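Ticket 124: Prarkis washer-dryer stops during the rinse, shows code 2
Opened by: Gladys Kariuki
Handled by: Idrisa Kashindye, Fodudau Appliance Support
Status: Closed
Last updated: December 13, 2018

Gladys wrote:

Hello again, and thank you for being so patient with me on the phone. As promised, I am putting it all in writing. We bought the machine in July from the Mwaipopo shop and it was a joy until last week, when it began stopping halfway through the rinse with a 2 on the display and a drum full of water. I have switched it off at the wall and on again (my son Hamisi swears by this), and it runs for a few minutes and then sulks. Short washes of small things, flannels and dusters and so on, do go through. Towels never do. 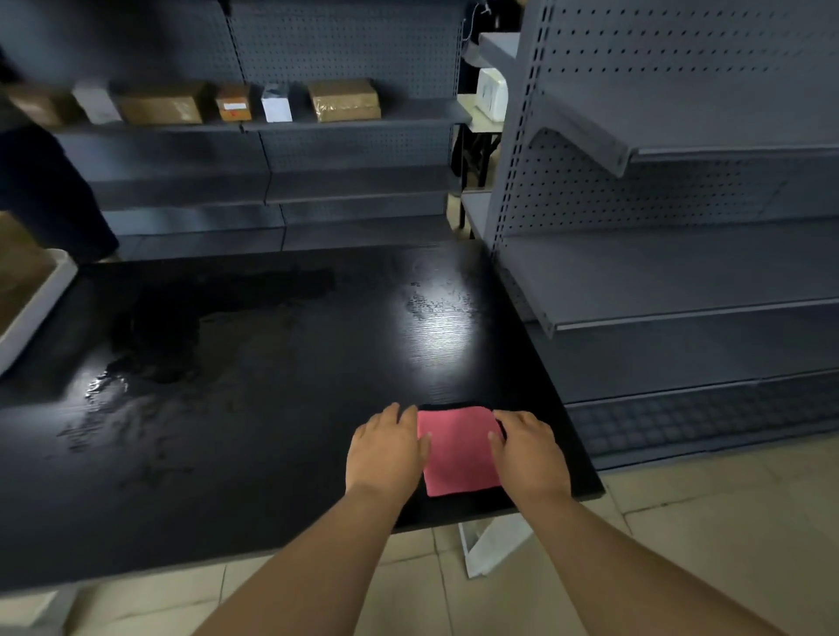 I did look in the booklet, but my copy goes from code 1 straight to code 3, so I am none the wiser! The hose at the back looks straight to me, though I can't get right behind without moving the cupboard.

Idrisa wrote:

Dear Gladys, what a helpful letter, thank you. Code 2 means the machine has tried to empty itself and given up waiting. Please unplug it, put a shallow tray and an old towel under the little flap at the bottom right, and pull out the small drain tube first. Let the water out a bit at a time, then unscrew the filter and have a good feel inside. Do rinse the filter under the tap before it goes back.

Gladys wrote:

Well! One hair grip, a good deal of fluff and what I think was once a bus ticket. I put everything back and ran a rinse with nothing in it, which finished, but the towels stopped again at the same place.

Idrisa wrote:

We are getting closer, I think. Could Hamisi help you ease the cupboard out and check where the grey hose joins the waste pipe under the sink? On a new fitting there is sometimes a plastic cap that has only been partly cut away.

Gladys wrote:

It was the cap, with a hole hardly wider than a pencil. Hamisi cut out the rest and we have now done two full loads of towels, spin and all. Please thank Stella too, who took my first call.

Closed by Idrisa Kashindye. Cause: partly blocked waste connection. No parts sent.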